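## Can a robot tidy the entryway yet, or is that still years off?

**Wendell Calloway**

My wife and I run a small guesthouse, and everybody takes their shoes off at the door. We keep slippers for guests on a low wooden shelf. By dinner the slippers are all over the place and one of us puts them back. It is a five-minute job but it comes up several times a day, and my knees are not good.

I have a robot vacuum (a Vesa, bought last December) and it handles the floors fine as long as the slippers are off them. If one is in the way it pushes it into a corner and stops. So what I want is something that picks up a slipper, puts it on the shelf, and makes a pair with the other one. I keep reading that humanoid robots are close to doing chores. Is anyone using one for this kind of thing, or should I buy a long-handled grabber and forget about it? I don't need it to be fast. I do need it to work without me standing there.

**Guilan Zeng**

I test arms and hands for a living, and slippers are one of the things we work with, so I can give you a fairly direct answer. Picking up a slipper: yes, most of the time. Putting it away neatly in a pair, in a house, with no one watching: no.

The slide kind with one wide strap is the easier kind. The gripper can take hold of the strap, and that gives it something to close on. The trouble comes after that. A slipper held by the strap can turn in the grip, with the heavy sole swinging down, and now the robot has to work out which way the toe points before it sets the thing down. A person fixes that with a flick of the wrist and doesn't think about it.
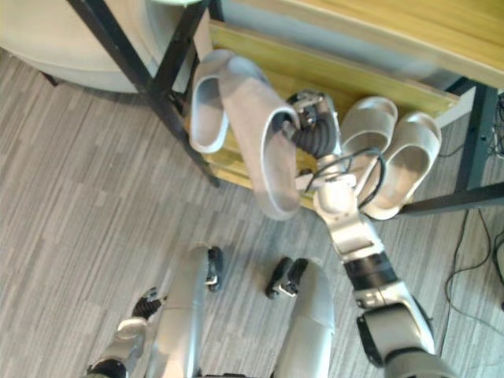

Boyang Gu replied that the turning isn't the worst of it, and that in his tests the real time went into telling left from right when both slippers were the same pale color and leaning on each other. He had the robot skip the pairing and just line them up, and his run went from 9 minutes to 5.

He has a point. If you can live with slippers on the shelf in any order, the job gets a lot easier. I logged 275 attempts at a plain "get it on the shelf" task, and the failures were mostly slippers landing on their side. With pairing added, I stopped logging because I was stepping in too often for the numbers to mean anything.

Other things to know before you spend money:

- Low shelves are hard. The arm has to reach down and in, and the shelf above gets in the way of both the hand and the cameras.
- Loose cables on the floor need to be moved. Legs and wheels both have trouble with them.
- Batteries run down. Plan on up to 9 charges a week if you want it working morning and evening.
- You will still need a person nearby. I would not leave one alone in a hallway with guests walking through.

**Lauri Jääskeläinen**

Get the grabber. I have a Drurel and it's fine.

**Jianguo Zeng**

I agree with most of what Guilan wrote but I want to add something on hands, as Wendell will see two kinds advertised and the difference matters for his shelf.

Simple grippers open and close. They are strong for their size, easy to repair, and good on a strap. Hands with separate fingers can do more. They can hook under a strap, or press on the sole while another finger holds the edge. They also have many more small parts, and small parts collect lint. In an entryway you get grit, hair and whatever comes in on people's socks. 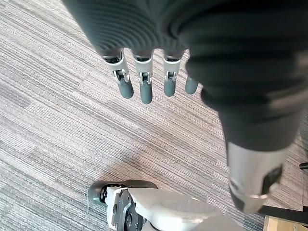 Ask any seller how the hand is protected and what it costs to replace the cover. This gets left out of most brochures. A ribbed fabric sleeve over the back of the hand and the forearm, like the dark gray one here, covers a good part of the mechanism, but the middle sections of the fingers are bare, with the pins and hinges out in the open. I would want to clean those often in a house. The rounded tips are the part that would touch the slipper, so ask about spare tips too. One supplier, Nudance, quoted me 1343 dollars for a repair kit and could not tell me how long the parts would last.

As for shop-floor work, it is further along than the home, and that is where a lot of the hopeful articles come from. In a shop you can put the bin in the same spot each time, keep the light the same, and tape off the floor. Your guests won't leave their slippers in the same spot. If you want to help any machine, present or future, start with the shelf. Raise it to knee height, leave more room above each board, and buy slippers in a color that stands out from the floor. Your knees will like the higher shelf as well.

**Wendell Calloway**

Thanks, everyone. We are going to raise the shelf and I ordered a grabber this afternoon. Guilan, if you ever start logging the pairing again, I'd like to see how it goes. Lauri, which Drurel is it, the long one or the folding one?

**Lauri Jääskeläinen**

Folding. The long one doesn't fit in our closet.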